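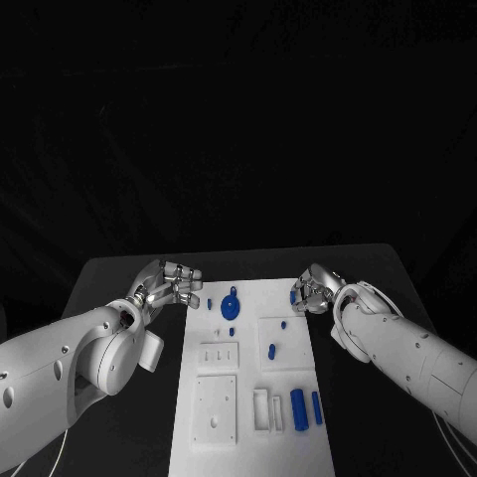
Fig. 1 — Tabuleiro branco comprido com peças brancas e azuis, sobre mesa escura.

Aula 16 — Arrumar peças num tabuleiro

Pessoal, deixo aqui as minhas notas da aula, um bocadinho mais compostas do que o que escrevi no quadro (a minha letra, eu sei!). Trabalhámos o capítulo da preparação do posto, e o que quero que levem para casa é simples: antes de mexer numa peça, olhem para o tabuleiro.

Começo sempre pela cor. Na figura temos branco e azul em cima de branco, e é um bom caso para discutir contraste: a peça azul salta logo à vista, a branca pede mais atenção. No curso de Leldale usávamos tabuleiros cinzentos e eu passava a vida a perder as peças pequenas — desde então prefiro fundo claro e mesa escura, porque pelo menos o contorno do tabuleiro fica bem marcado.

Depois vem a posição. Um tabuleiro comprido posto ao alto, à nossa frente, obriga a esticar o braço para chegar aos cantos de lá. Experimentem em casa com uma tábua de cozinha e umas molas da roupa! Vão reparar que os cantos mais afastados são os que ficam tortos. Eu costumo encher primeiro o fundo e vir recuando para mim, mas há quem faça ao contrário e se dê lindamente.

Para o exercício do kit Kurnance:
- separar as peças por cor antes de começar
- cada grupo trabalha com um só tabuleiro
- peça que cai ao chão volta para a caixa, não para o tabuleiro
- anotar o tempo de cada volta, em segundos

O kit completo traz cerca de 600 peças, por isso não despejem tudo na mesa, por favor. A ficha Keogh tem o esquema das posições — quem faltou pode levantá-la na sala 17.

Leitura para a próxima: o capítulo da Skivarstead sobre organização da bancada, só até à parte das caixas. O resto vemos em julho.

Este site utiliza cookies para melhorar a sua experiência. Aceitar | Gerir preferências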